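Müllauflesen (Haushalt)

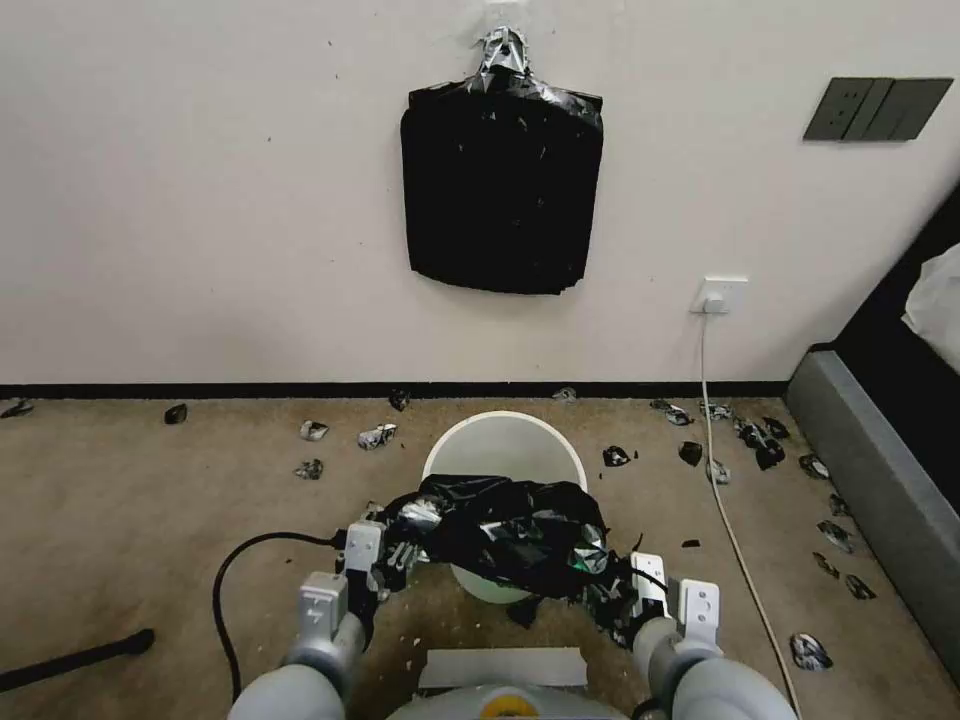
Müllauflesen, regional auch Auflesen oder Schnipselsammeln, bezeichnet das Einsammeln kleiner, verstreut liegender Abfälle vom Fußboden eines Wohnraums von Hand. Es gehört zu den ältesten Handgriffen der Haushaltsführung und ist erstaunlich vielseitig! Vom Kehren und Staubsaugen unterscheidet es sich dadurch, dass jedes Stück einzeln gegriffen und in einen Beutel oder Eimer gegeben wird.

Material

Typisches Sammelgut sind Papierschnipsel, Folienreste, Verpackungsteile und zerknüllte Stücke von Kunststofftüten. Alufolie ist besonders dankbar, sie glänzt im Streiflicht und lässt sich auch auf hellem Teppich gut erkennen. Schwarze Kunststofffetzen heben sich auf beigem Boden ebenfalls deutlich ab, verschwinden aber gern vor einer dunklen Sockelleiste. Krümel und Flusen werden meist dem Staubsauger überlassen.

Hängender Beutel

Eine schöne Variante ist der Wandbeutel: ein Müllbeutel, der an einem kleinen Haken hängt und so keine Bodenfläche belegt. In Schlafzimmern und kleinen Wohnungen ist das ungemein praktisch. Die Haushaltsautorin der Zeitschrift Estdale empfahl ihn schon 1945 in einer Beilage zur sparsamen Wohnungspflege, damals noch aus Stoff. In Estanthorpe heißt er bis heute schlicht »der Hänger«. Flache, leere Beutel kleben oft an sich selbst fest und müssen vor dem ersten Einwurf aufgezogen werden.

Vorgehen

Üblich ist das Arbeiten von der Wand zur Raummitte. Zuerst kommen die Ränder an die Reihe, dann der Bereich vor Bett oder Sofa, zuletzt die freie Fläche. Kabel auf dem Teppich werden vorher beiseitegelegt. Wilmer Pacheco beschreibt in seinem herrlich detailverliebten Handbuch »Der freie Boden« (Verlag Staveo) daneben die Streifenmethode, bei der man den Raum in 3 Bahnen teilt und jede einmal abgeht – auf langflorigem Teppich lieber zweimal, einmal in jede Richtung.

Trennung

Metallfolie und Kunststoff landen beim Auflesen häufig zusammen im selben Beutel. Wer trennen möchte, hängt zwei Beutel nebeneinander oder sortiert am Ende nach. Verbundfolien, bei denen beide Stoffe fest verklebt sind, lassen sich von Hand kaum zerlegen.

Siehe auch: Kehrblech, Sockelleiste, Teppichpflege, Wandhaken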